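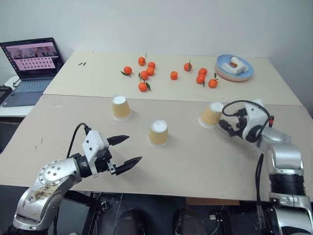
Tangerines, some with the leaves still on

Quick tips for the temple kitchen, langar or potluck days. Rinse lentils the night before — saves 2 burners in the morning. Tea for a crowd: crush the cardamom, don't grind it, and keep milk out till the end. Scorched pot? Baking soda, hot water, leave it 4 hours. Do not scrape.

Ghee stains on a floor cloth: cornstarch first, then dish soap. Wash seperately from the head coverings. 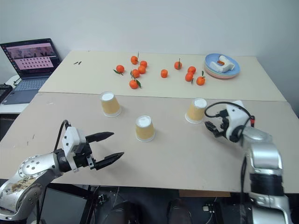
Paper cups upside down, plates at the back

Incense ash goes in a metal tin with a lid, never the trash bag. Label teh spice jars on the lid AND the side.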